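Dasulico table paper: frequently asked questions
Last updated 4/18/21

What weights is the paper sold in?
Light, medium and heavy. Light is meant for single use under food or drinks. Medium suits craft work, packing and general cover. Heavy is intended for workshop benches and should not be folded against the grain. The weight is printed on the end label of each roll and on the delivery note.

Which side faces up?
On uncoated paper, either. On coated paper the coated side is slightly shinier and faces up. If the two are hard to tell apart, put a drop of water on an offcut. It will sit on the coated side and soak into the other.

Is the coated paper waterproof?
No. It resists splashes and short contact with water or cooking oil. Standing liquid will get through at creases first. Solvents, including white spirit and nail varnish remover, pass through all grades.

How do I get rid of the curl?
Paper from the last few metres of a roll curls more than the rest. Cut the sheet to size, turn it curl side down and leave it under a flat weight overnight. Do not iron coated paper.

How large should the sheet be?
Measure the table and decide first whether you want an overhang. If the edges are to hang, add the same amount to all sides and fold the corners under. If not, cut the sheet a little smaller than the top so that sleeves do not catch the edge. 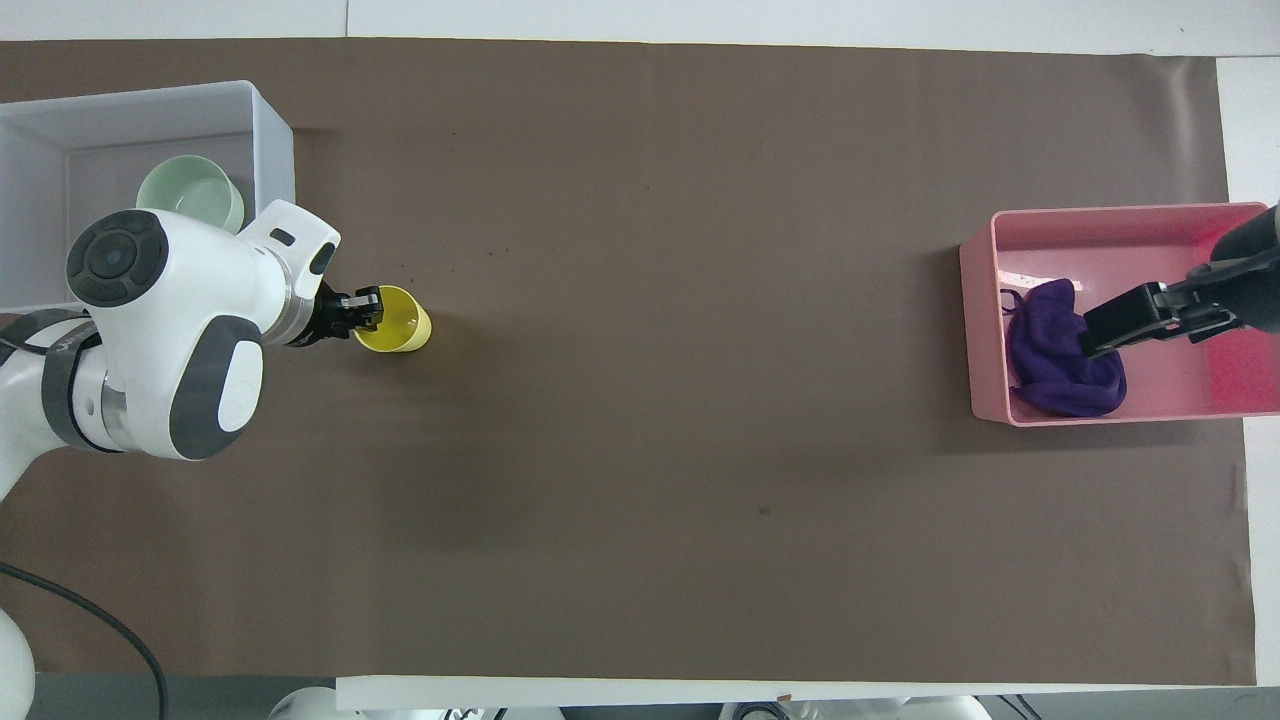
Dark brownish-grey paper on a white tabletop, with a narrow border left uncovered.

Will creases affect use?
Faint creases make no difference to dry work. For cutting out, drawing or anything involving fine powder, use a fresh sheet.

Will dark paper mark a pale surface?
Not when dry. Dyed grades can transfer colour if they are left damp on unsealed wood, stone or painted board. Lift wet paper straight away and wipe the surface beneath with plain water.

How should rolls be stored?
Upright, in the wrapper, away from radiators and outside walls. Rolls kept flat in a stack develop a ridge along the underside. Opened rolls should be closed with paper tape, as elastic bands leave a dent through several layers.

Can used paper be recycled?
Uncoated paper can, if it is free of food and paint. Coated paper cannot go in with household paper in most areas. Check with your council.

Do the rolls fit the Lukáč wall cutter?
Light and medium rolls do. The heavy roll is too wide across the core and needs the Nillon floor stand.

Is there a minimum order?
Four rolls, which may be of mixed weights. Cut sheets are packed in bundles of 300 and are not split. Orders of over 2,000 sheets are made up on request and quoted separately.

Who do I contact about a damaged roll?
Write to Vendula Paulík in customer orders, giving the batch code from the end label. Keep the wrapper until you have had a reply.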